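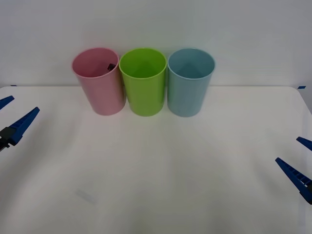

Notas para la charla: Semana Internacional de las Personas Sordas

Saludo y arranque

Buenos días a todas y a todos, y gracias de corazón por acercaros un jueves por la mañana, que ya sé lo que cuesta. (Esperar a que las intérpretes estén colocadas. No empezar antes, aunque la gente esté sentada.) Me presento: soy Eyvindur Damgaard, llevo media vida en la asociación Wekholm y hoy, 3 de abril de 2025, vengo a pediros algo para septiembre.

Contar lo del mercado si hay ambiente. Si no, pasar directamente a la fecha.

Por qué en septiembre

Cada año, la última semana completa de septiembre se dedica a las personas sordas, y el día 23 es el Día Internacional de las Lenguas de Señas. La fecha recuerda la fundación de la Federación Mundial de Sordos, en 1951. Aquí me gusta pararme un momento, porque mucha gente piensa que la lengua de signos es una sola para todo el planeta, y no, hay muchísimas, con su gramática y sus refranes y hasta sus chistes malos, que los tenemos y muy malos.

Decir despacio: en España están reconocidas por ley la lengua de signos española y la catalana, desde 2007.

El color azul

Explicar lo de la cinta. Es azul, se lleva en la solapa, y muchos la hemos llevado por personas de nuestra familia que aprendieron a signar a escondidas, debajo del pupitre. Mi tía fue una de ellas -- y aquí respirar, que siempre me emociono y luego pierdo el hilo.

Lo que hicimos el año pasado

En el centro cívico Virkgate nos juntamos más de 100 personas. Hubo cuentacuentos signado, una merienda larguísima y un taller para principiantes que iba a durar 20 minutos y se nos fue a 60, porque los niños no querían soltar a la profesora. La librería Rácz nos prestó el escaparate entero. Dar las gracias otra vez, están en la segunda fila.

Lo que os pido para este año

Que cada colegio del barrio aprenda a dar los buenos días en lengua de signos. Con eso ya me voy contento a casa. La imprenta Erkel nos hace 1000 cintas a precio de coste, así que habrá para todos los que quieran una, y las recogéis en Wekholm a partir del primer lunes del mes.

Y un ruego, con todo el cariño: si organizáis un acto, invitad a personas sordas a prepararlo con vosotros desde la primera reunión, y reservad las intérpretes con tiempo, que en esa semana están solicitadísimas. (Repetir esto último.)

Turno de palabra

Recordar que quien pregunte levante la mano y espere a que la intérprete lo localice. De uno en uno, por favor. Luz encendida durante todo el turno.

Antes de bajar, enseñar el aplauso: las manos arriba, abiertas y girando. Hacerlo dos veces, que la primera siempre sale tímida.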